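Trellimer Worktops
About us

Trellimer makes and refinishes large worktables for offices, labs and teaching rooms. The company was started by Fotis Tsakiris and Vasiliki Vasilakis in a rented unit behind the Christodoulou print works, and it still occupies the same building, now with the adjoining bay. We supply tops, frames and replacement surfaces. We do not supply seating or storage.

White is the finish most often ordered. 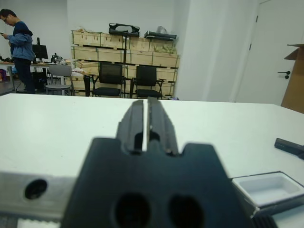
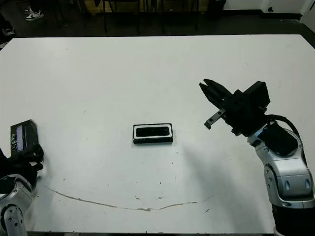

Large white table in a shared workroom, two views.

What we make

The standard product is the Flinard table, a one-piece white top on a bolted steel frame. Tops are cut to order and finished on both faces to limit bowing. Edges are square as standard; a rounded edge can be specified at the time of order but cannot be added later.

Frames are rated for a distributed load of 300 kg. Clamped or bolted equipment is assessed separately, as it puts the load on a small area of the top. Customers should send us the base dimensions, the mass of each item and its distance from the table edge. If the top needs a stiffening plate, it is fitted to the underside before delivery.

Frame height is set in the workshop to the customer's figure. Leveling feet allow a further 26 mm of adjustment on site.

White surfaces

A pale matte top shows small items clearly and gives even light across the work area. It also shows specks, scuffs and lines that would pass unnoticed on a gray or timber finish. We advise customers of this before an order is confirmed.

Specks and spots should first be wiped with a damp cloth and a mild soap. Solvent should be used only after a test on the underside. A long brownish line may be a surface stain or a crack in the finish, and the two are treated differently. A stain can normally be lifted. A crack should be kept dry and reported to us with its length and its distance from the nearest edge. Do not fill it with household filler, which has to be cut out before we can make a repair.

Refinishing

Tops are refinished at our workshop under the direction of Sławomir Mazurek. The old finish is removed, the core is checked for moisture and the new coat is applied in 4 passes with sanding between them. Tops from other makers are accepted if the core is sound. Tops with through-cracks are returned unworked or replaced, at the customer's choice.

The Kallmont service covers collection, refinishing and return. A loan top can be fitted to the existing frame for the period, subject to size. Last December the workshop passed 1,000 refinished tops.

People

Fotis Tsakiris: design and frames
Vasiliki Vasilakis: orders and accounts
Sławomir Mazurek: surfaces and refinishing
Consolacion Evangelista: site surveys and installation
Ragnvald Sundqvist: materials testing

Visiting

The workshop is open to visitors by appointment. Sample pieces in all finishes are kept at the front counter and may be borrowed. Deliveries are received at the rear door until 3 p.m.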